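Ok, payrolls week, so a thread on the Aussie dollar and why I've stopped trying to be clever about it. Grab a cuppa.

The RBA meets this week and I don't know a single person who thinks they'll move. The statement will say wages are soft and will pick up gradually, same as it said in May, same as it'll probably say at Christmas. What I'll be reading for is the paragraph on funding costs, if there is one.

Why funding costs? The smaller lenders have been nudging their variable rates up on their own, out of cycle, and every time one does it the big banks get a bit more cover to follow. That's a hike for households without the board lifting a finger!

Neema Kirui put out a note on this which I liked a lot (she's at Zalewska, the fixed income shop, not the recruiters). Her argument is that the market is pricing the cash rate and forgetting the mortgage rate. I'd go further and say the currency is doing the same thing.

My own position, for the record: short AUD against the US dollar, small, been in it 14 days and it's gone precisely nowhere. I've had more excitement watching the kettle.

Someone asked yesterday about iron ore. Yep, it matters, but the link has been ropey all year. Ore holds up, dollar drifts off anyway. The rate gap with the States is doing most of the work and I can't see that turning around before the Fed has a breather.

Then there's trade. Every tariff headline knocks the Aussie because it's the thing you can sell at 3am when you're worried about China. Is that fair? Not really. Does it pay to argue with it? I tried that in May and it cost me 2 weeks' worth of gains in an arvo.
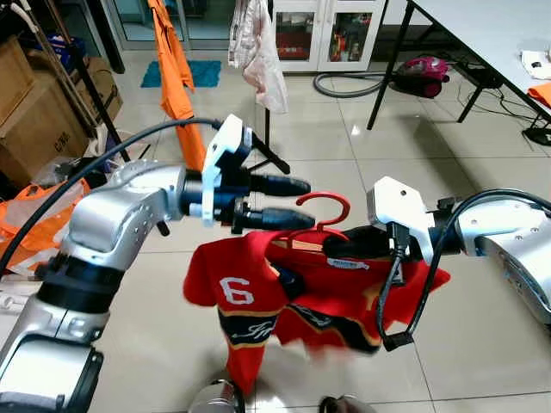 Retail sales are the other number I care about, and I reckon clothing is the line to watch. Discounting has been savage and the volumes look better than the dollars do, so a decent headline could be hiding some pretty thin margins. A short-sleeved red jersey on a red plastic hanger is about as plain as retail gets, and it's that sort of everyday stock where I'd expect price cuts to bite first. If that shows up in the deflator, it's one more reason for the RBA to sit tight.

The Drasitz survey has sales up a touch, Bovov has them flat. I lean Bovov, mostly because their sample has more regional shops in it and my mum's town is dead quiet at the moment.

Levels, for those who keep asking: I'm out if we close more than a cent above where we are now, and I'll add a bit if the statement drops the line about growth picking up. Otherwise I'm sitting on my hands until payrolls.

And a few of you wanted the 5 year swap chart again. It's on the other laptop, I'll put it up tonight after footy training.

None of this is advice, obviously, I'm a bloke with a spreadsheet. Written 4 August 2018, so if you're reading it after the RBA, be kind.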